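The pause nobody programmed

I've been grumpy about this since July, so bear with me. Our arm, the one we all call Drornero, stopped dead in the middle of a pick and then, a few seconds later, started again by itself. No one had touched the pendant. Lewis Leckie had his hand over the grid at the time, reaching for a block, because as far as he could tell the thing had quit.

He's fine. It brushed his sleeve. But I keep hearing it called a "comms glitch" and I reckon that's letting ourselves off pretty lightly.

When Kerstin Boström went through the log she found 248 dropouts in 2,576 cycles. Most were too short to notice. Our script treated every one of them the same way: wait for the controller to come back, then carry on to the next point. I wrote that bit. I was quite proud of it, too — no more walking over to restart the job every time a cable got bumped!

Arvo Tuominen thinks the answer is a light curtain, and sure, I'd take one tomorrow if somebody's paying. My own view is cheaper and a bit more annoying to live with. If an arm loses contact for any reason, it should stay stopped until a person has looked at the table and pressed something. Yes, even at two in the morning. Yes, even if you lose the whole night's run.
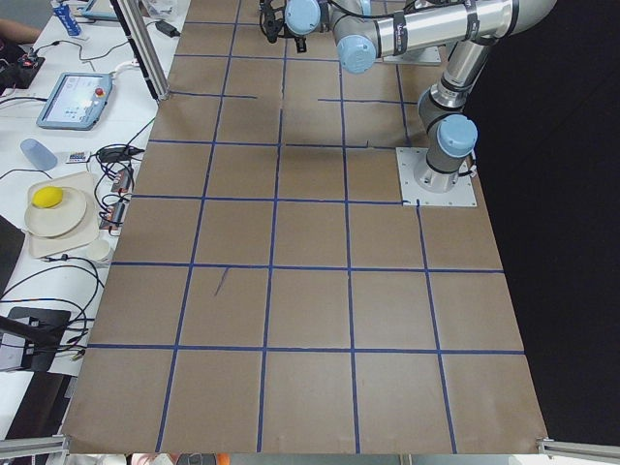 The arm over the taped grid, with the pendant and its red stop button on the side table.

Tegwen Jarman reckons people will get sick of the prompt and start clicking through it. She might be right, and I haven't got a good comeback yet. I'd still sooner argue about a lazy click than about whose fingers were in the way. The auto-resume is out of our script, and if you copied yours from me, please go and pull it out of yours.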